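Marker cube pose jumps on handheld gripper demos (student project)

Posted by Mizanur Jayasinghe in Robotics Clubs and Student Projects

I'm in a student group collecting demonstrations with handheld grippers for our unit, due in December. Each gripper carries a white cube with fiducial markers on its faces. We track the cubes with a head-mounted camera and fit the poses using a library called Proranum. Over a run of 300 images the orientation is stable while two faces of a cube are visible. When only one face is visible it flips between two solutions, sometimes several times a second. Exposure is fixed and the intrinsics were redone last month. Is this a calibration fault, or something else?

Triltari
Not calibration. A single planar marker seen small or nearly front-on has two poses with almost the same reprojection error, and noise decides which one the solver returns. Things to try, in order:
Solve the whole cube as one rigid body, using the corners from every visible face.
For single-face views, keep both candidates and take the one closer to the previous pose.
Reject any solution that implies a rotation your wrist can't do between images.
If you have an IMU on the gripper, use it as the prior. Also measure the cube as built. Ours were printed slightly undersize and the face offsets in the config were wrong, so the colour of the error plot changed every time a new face came into view.

Marikar
get a better camera

Cemier
Agree with Triltari on the rigid body solve. Check your shutter time too. We were at 1/100 and fast reaches smeared the corners. More light let us shorten it and we lost far fewer detections. Log the reprojection error for both candidates. If the ratio is close to 1, flag that image and interpolate over it.
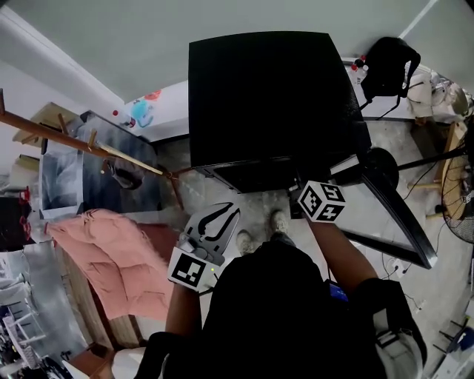 Gripper and marker cubes in use, view from overhead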